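The Year I Tried to Be a Person Who Cleans a Little Every Day

My grandmother cleaned her house once a week, all at once, with the radio on loud enough to keep visitors away. My mother did the same minus the radio. I grew up thinking dirt was something you let pile up and then dealt with in a single angry afternoon.

Then in September I moved into a one-bedroom in Plirnden and my friend Yutong Pan came over with soup and a theory. Her theory was that you should clean for 6 minutes a day and never again have to Clean, capital C. She has lived this way for years. Her apartment looks like a place where someone is about to take a passport photo.

I took the soup and, after some arguing, the theory.

The first week went well, mostly because I had just moved in and owned very little. You can keep up with anything when your possessions are a bed, a kettle and a box marked MISC. I wiped the counter. I wiped it again the next day, when it was still clean, and felt like a monk.

The second week I went shopping, which is where most of my self-improvement projects go to get expensive. The hardware store on Akgate Street has a whole aisle of things for removing things from other things. I spent $69 in there. I came home with a bottle of Lotine surface spray, a pack of cloths in four colors, and a small brush whose purpose I have since forgotten. The cloths were supposed to be one color per room. I have three rooms. The yellow ones have been living in the drawer ever since, waiting for me to do better in life.
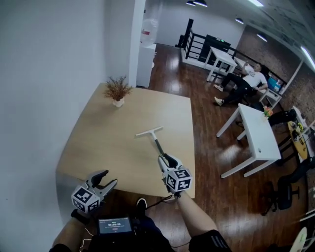
By the third week I had found the flaw in the system, and the flaw was the bathtub. A counter takes a minute. A bathtub does not care about your 6 minutes. I would get one end of it looking decent, the timer would go off, and by the time I worked my way back to that end later in the week it had returned to nature. Yutong told me to do the tub in sections and write down where I stopped. I am not going to keep a logbook for a bathtub.

So we've reached a compromise, the theory and I. Dishes and counters get done daily. The floor gets done when I can feel it through my socks. The tub gets one angry afternoon a month, and I've bought a radio for it.

Yutong came by last night and ran a finger along the windowsill on her way to the couch. She didn't say a word about it, but she did ask where I keep the cloths. I gave her a yellow one.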